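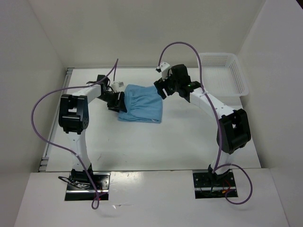 We are looking for people to help us write the house rules for small two-armed robot stations, the kind that sit on a workbench and handle soft things like towels, shirts and bedding. The people who build these stations know them well, and the people who work next to them all day know them in a different way, and right now very little of what either group knows is written down. Take cables. On a station like this one, each arm has a purple cable with slack in it, and each cable ends up with a loop hanging over the front ledge, right where a person would lean in to straighten a cloth. How much slack is enough for the arm to reach? Where should the extra go? Who checks it, and how often? We have heard a dozen good answers and we want to get them into one plain document that a new hire can read before lunch.

Search this site Go

The project is called Dallora, and it is run from the Dellska workshop. The first draft of the guide has 46 rules in it. Some of them are excellent! Some of them contradict each other, and a couple were clearly written by someone who had never cleared a jam with a line of work waiting behind them. We want you to read them, argue with them, try them out at a real station and tell us what to change.

What you would be doing

The working group meets for three sessions, each one a morning from 9:00 to 12:30. In the first we go through the draft on paper. In the second you work in pairs at the stations, following the draft rules exactly as written (even the ones you don't like — especially those) and marking every spot where they slow you down, confuse you or leave you guessing. The third is for rewriting. Between sessions there is a little reading and a short form to fill in, which most people should be able to finish in an evening.

The parts of the guide that need the most work are:

- Reaching in. When may a person put a hand inside the enclosure, and what has to be off, parked or locked first?
- Cables and wiring, both along the arms and down at the base plates.
- Indicator lights. Different builders use the same color for different things, and we would love to settle on one set of meanings.
- Handover notes between shifts.
- Keeping the work surface clean, including what counts as a scratch worth reporting.
- Names for things. Half the group says "gripper" and the other half says "hand," and the draft uses both on the same page.

Who should apply

Operators, technicians, trainers, safety reps, laundry and textile workers, students who have spent real time around bench robots. You don't need a degree and you don't need to have written a rule in your life. What we do ask is that you have either worked beside a robot arm or been responsible for somebody who did, and that you are comfortable saying so when a sentence makes no sense to you. Uzma Talpur leads the sessions and she is very good at getting quiet people to talk and talkative people to write things down.

We would especially like to hear from people who work night shifts. The draft has almost nothing on working alone, and that gap bothers all of us. If the morning times are impossible for you, say so in your message and we will try to set up an evening group.

Pay and practical details

Each participant receives $245 per session, paid after the session, plus travel within the region. Coffee and lunch are on us. The workshop is on the ground floor with step-free access, and the bench height can be changed at every station we will use. Please wear closed shoes and leave scarves, lanyards and loose sleeves at home. Long hair should be tied back.

Everyone who takes part is credited by name in the finished guide, unless they ask us to leave it off. The guide itself will be free to copy, print, tape to a wall or rewrite for your own shop. We plan to have it out in December.

How to apply

Write to Padmavathi Unnithan at the Dellska front office. Tell her what kind of station you have worked with and one rule from your own workplace that you think everybody should follow, or one you would happily throw out. A few lines is plenty. Resumes are welcome but we won't ask for one. If you and a coworker want to come as a pair, send one message with both names.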